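Progress report no. 2 — Doltumach long-stay campground
Reporting period: up to the end of May
Submitted 2026-06-19

Dear colleagues of the Kosell fund,

This is our second report on the works at the Doltumach site. As you asked after the first one, I have tried to keep it shorter and to put the problems near the beginning.

The main problem is still the electricity. The plan has 22 long-stay pitches, all of them with a 50-amp connection. At the end of May, 10 of these were connected and approved by the inspector. The others have the pedestal standing and the cable in the trench, but the second distribution board has not been delivered. The supplier, Vonden Electric, has now changed the delivery date two times. We have asked them for a written date and we keep back the last part of their payment until the board is on the site.
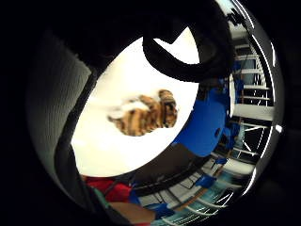 The delay has an effect on the season. We wanted to open the upper row before the summer guests come, and this is not possible anymore. People who live full time in a fifth wheel or a motorhome usually book for several months, and they do not like to move from one pitch to another in the middle. For this reason we did not accept bookings for the upper row at all. The lower row is taken until the fall.

Water is in better condition. The new main line is 900 feet long and it was tested under pressure in May. One joint near the entrance was leaking and was made again by the contractor without extra cost. Every pitch in the lower row has now its own tap with a shut-off valve below the frost line, so the guests can stay in winter also.

The dump station is finished except for the concrete apron. The first pour had a wrong slope — water was running to the road and not to the drain — and it had to be broken out. Ouazzani Paving will do it again in their own time.

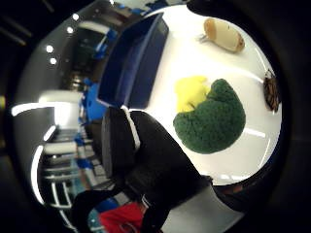
About the gravel roads I can report that the turning circle at the north end was made wider. In the first drawing a truck with a long trailer could not turn there without going over the grass. We tried it with a 38-foot trailer after the change and it goes well, even if the driver is not very experienced.

The laundry and shower building has its roof and windows. Tiling has started in the shower rooms. The hot water heaters are ordered, but I prefer not to give a date for them before the electricity question is solved.

Budget: we are inside the approved total. The trench work cost more than planned, as there was more rock than the survey showed, and we covered this from the reserve. The table of payments is sent separately with the invoices.

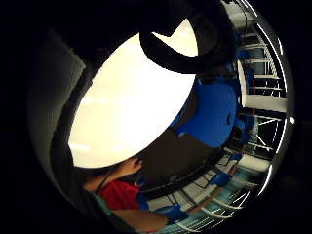 Site Coordinator, Doltumach

Work for the next period:
Second distribution board installed and the upper row inspected
Concrete apron at the dump station
Tiling finished, heaters connected
Numbers and reflectors on all pitches

We have also one request. The grant agreement says that the upper row must be open before the third payment. We ask if you can accept the inspection certificate in place of the opening, so that we can pay the tiling company on time. An answer before our next meeting with them would help us very much.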